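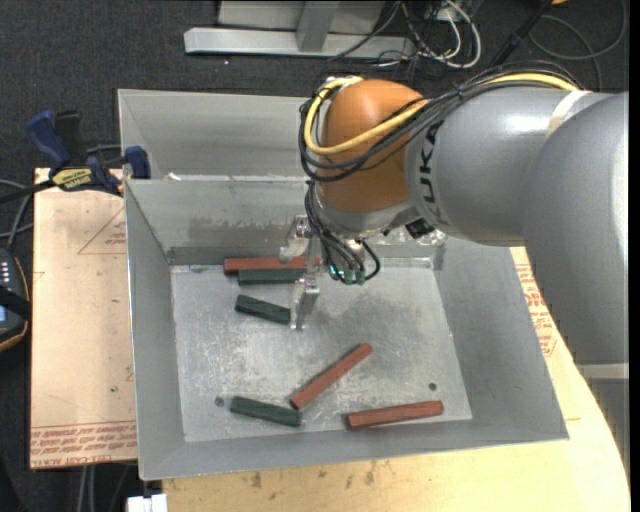 I run a small outfit called Bradeck, and the question I get more than any other, usually from somebody's mother-in-law at a cookout, is when the robot that does the laundry is coming. I never have a short answer. Most of my working day goes into much smaller things, like getting a gripper to take one block out of a metal bin when two of them are lying right up against each other, a green one alongside a red one at the back wall. You'd think six blocks in red and green on a flat gray floor would be a snack for a big KUKA arm. Some days it is! Other days we all go to lunch early.

So, who are we? Bradeck is me, Kuldeep Tyagi, my business partner Girish Sengar, and two engineers who would like to stay off the website, thank you very much. We test whether machines can do chores. Shop-floor chores mostly (sorting parts, emptying bins, loading trays, wiping down benches) and a growing pile of household ones too, because people keep sending us emails about dishes. If you build robots, or you're thinking of buying one, you tell us what job you want done and we try it again and again until we can tell you how often it works and what goes wrong when it doesn't.

I came to this from the buying side. I spent years at a packaging company called Maluleke, where I was the guy who signed for new equipment, and I sat through a lot of demos. They were great demos. Then the thing would get bolted down on our floor, with our parts and our lighting and our slightly bent totes, and I'd be on the phone by Tuesday. I wanted someone to have tried it the boring way first. Girish was fixing the machines I bought, so he had even stronger feelings about it than I did, and over a great many cups of tea we talked ourselves into starting this place.

Our standard run is 200 tries. We pick a task, write down what counts as done (this takes longer than you'd believe, we once argued a whole afternoon over what "folded" means) and then we let the arm have at it. No helping, no nudging the part back to the middle. If something gets shoved into a corner and the gripper can't get its fingers around it, that's a miss and it goes in the report. The longest job we've taken on was for Grullance, who make bathroom hardware and wanted mixed fittings picked out of a tote. We did 834 picks on that one and I still see those fittings when I close my eyes.

Can machines do chores yet, then? My view, and Girish will tell you I'm a grump: on the shop floor, yes, plenty of them, as long as the parts are stiff and they show up more or less where you expect. Once things pile up and lean on each other it gets a lot harder. At home I think we're a good way off. A kitchen drawer is a nightmare. Towels are worse. I've seen a robot do a lovely job on one T-shirt and then get completely lost on the next one, which had a hood. Girish is more hopeful than me and has a bet going with our friends at Bulteo that a machine will clear a real family dinner table, leftovers and all, before his youngest finishes school. She's in second grade, so he's given himself some room.

We don't sell robots and we don't take a cut from anyone who does. You pay us for the testing and you get the whole report, misses included, with a plain write-up at the front you can hand to your boss. We're happy to talk before you spend a dime, too. Quite a few of those calls end with me saying a chute and a cheap conveyor would do the job fine, and people seem to like hearing that.

We open the shop to visitors every June, and the rest of the year you can just ask. Bring something awkward for the arm to pick up. Girish loves that, and he'll make the tea.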